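Getting a Clean Shine on Glossy Pieces and the Wooden Table They Sit On

I have a weakness for shiny things, and over the years I have collected far too many of them - lacquered bowls, enamel pots, a big round lamp base I carried home on the bus. They are lovely when they're clean and a bit of a heartbreak when they're not, as every fingerprint shows. The routine I've settled into takes me 17 minutes on a good day, and I usually do the table at the same time, so I'll go through both.

What you'll need

2 soft microfiber cloths, one for washing and one kept strictly for drying
A bowl of lukewarm water with a few drops of plain dish soap
A soft, clean paintbrush
A little furniture polish that suits your table's finish (I use Dramani, but any mild one will do)

The glossy piece

Start with the brush and go over the whole surface lightly to lift the dust. Please don't skip this, even if you're in a hurry! Dust is gritty, and rubbing it around with a cloth is how those fine little swirls get into a finish.

Dip the first cloth in the soapy water and wring it out until it's barely damp. Wipe from the top down, following the curve, and turn the cloth to a fresh side now and then. If your piece has a ridge or a seam running around it, wrap the cloth over a fingertip and follow it all the way. Grime loves a ridge.

Rinse the cloth, wring it well, and go over everything once more. Then dry right away with the second cloth, using long, easy strokes. I like to crouch down so I can see the ceiling lights in the surface. A smudge will break up the reflection, and you can go back to just that spot.

The table

Lift the piece with both hands underneath and set it on a folded towel while you work. Sliding it is tempting, I know, but one grain of sand under the base can leave a scratch you'll be looking at for years.

Wipe the wood along the grain with a barely damp cloth and dry it. Put a small dab of polish on a clean rag - less than you think - and try it somewhere out of sight first. Work in long strokes from one end to the other, then buff until the rag glides. Let the top rest overnight before you put anything heavy back. When you do, a few felt dots under the base are well worth the trouble.

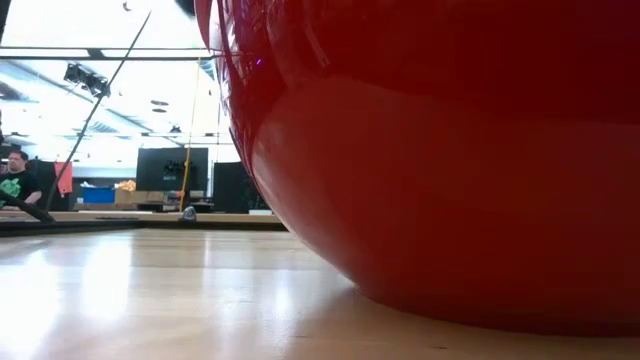
by Memar

Deep red gloss on a honey-colored wooden top is still my favorite pairing, especially with the overhead lights on.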